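Soft toys, boxes and a big grey carpet: our sorting gallery
15 August 2023

If you've ever said yes to "a few old soft toys" and then watched the hallway fill up, you'll know how this began!

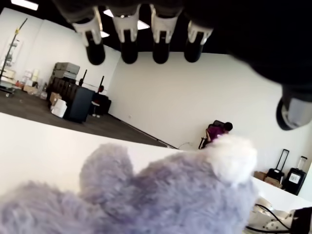 We'd been promising ourselves a proper sort-out since January, when the stock for the toy swap was still living in my spare bedroom and I had to climb over a giraffe to open the window. Then Daryna Onyshchenko got us the use of the long room upstairs at Barbosa House and we ran out of excuses. The building dates from 1928 (you'd never guess from up there, it's all white walls and dark grey carpet) and the stairs are steep, so by the time everything was up I was ready to go home again. Deming Luo took most of the photos for the gallery and I've done the captions, which is why they wander off. Click on any of them for the larger size.

Up the stairs
Load one of far too many. The trick with bin bags full of soft toys is that they weigh nothing and you can't see your feet. Deming went up backwards, which I don't recommend.

Before we touched anything
I asked for one of these so that I'd have something to compare with at the end, and then of course I forgot to ask for the end one from the same spot. Ah well.

The lavender one
My favourite of the whole lot, and I'll fight anybody for it. The fur is a sort of pale purple-grey and wonderfully shaggy, with a whiter tuft that I keep wanting to flatten down (it doesn't want to be flattened). We had a long discussion about what it's meant to be. I said sheep, Daryna said cloud. It has gone down on the list as "lavender, fluffy" and whoever takes it home can decide.

The wire rack
Best thing we've bought for the swap in ages. It's a tall metal one on wheels, it came from Zeder and it was £189, which made me wince, but I've stopped wincing now. You can roll it up against the wall and roll it out again when you've dropped something behind it. White containers and small boxes go on there, anything we need to get at quickly. Big toys don't, they lean out and fall on people.

Wheels, close up
Daryna wanted this one in. Two of them have brakes. Put the brakes on before you load the shelves! We learnt that with a tub of buttons.

Buttons
The tub of buttons, after.

The cardboard corner
White boxes, beige boxes, packages of one sort and another, all heaped against the wall on the carpet next to the rack. It looks like a muddle and I suppose it is one, but I know what's in most of it. There's a box in there marked "cables" that I'm sure is knitting wool. We keep the boxes that are still square and have a decent lid, and the rest get squashed flat and go home in Deming's car.

On the table
Everything gets its turn on the white table. You pick a toy up, give it a good squeeze, run your fingers along the seams and have a look at the eyes and nose. If the eyes are hard plastic we give them a tug, and if anything moves at all it goes in the mending pile. A white top is a blessing for this job, you can see every bit of fluff and every stray thread, and with shaggy fur there are always stray threads.

Brushing
For long fur I use a pet brush with soft bristles. Start at the tips and work in, and hold the bit you're brushing with your other hand so you aren't pulling on the seam. Daryna uses a wide comb and thinks I'm wrong. Both of our piles looked fine to me.

The washing question
We get asked this every single time, so it may as well go under a photo of some washing. Yes, they're all washed before the swap. If the label says it can go in the machine it goes inside a pillowcase with the end tied up, on a cool wash, and then dries flat on a towel. Never tumble long fur, it goes crunchy and never quite forgives you. No label, or something inside that rattles, and it gets sponged by hand.

Mending pile
Two bears, a rabbit with a very loose ear and something knitted that may once have been a duck. I took this lot home with me. The rabbit's done, the bears are nearly done, and I'm putting off the duck.

Labels
We tried printed ones from Modico last time and they kept curling, so we're back to brown luggage tags and a felt tip. Name if it has one, size, how to wash it. Tie the tag round a leg and never round the neck, because little ones hate seeing that (my niece was most upset about a penguin).

Elevenses
Which was at nearly one. Flapjacks by Daryna, flask by me, crumbs by everybody. You can hoover that carpet for an hour and still find oats in it.

What we kept aside
Anything very small, anything with beads in and anything with batteries. Those go to the grown-ups' table on the day, where you can ask about them before they disappear into a pushchair.

Deming's artistic one
He was lying on the floor for this and says it's about the light. I think it's about a hippo's bottom, but it made me laugh so much that it had to go in.

A reminder about dropping things off
Please, please ring first! We love getting them, but bags left by the door get rained on, and a soaked teddy takes days. One carrier bag each is plenty to be going on with. Clean if you can manage it, and do tell us if it's come from a house with cats, as we've a couple of families who need to know.

If you'd like a copy of any of these, Fotier did the prints for our noticeboard and did them nicely, so have a word with Deming and he'll add yours to the next order. I've already put myself down for the hippo. The lavender one is still up for grabs, by the way, until the swap opens, and after that I'm not promising anything.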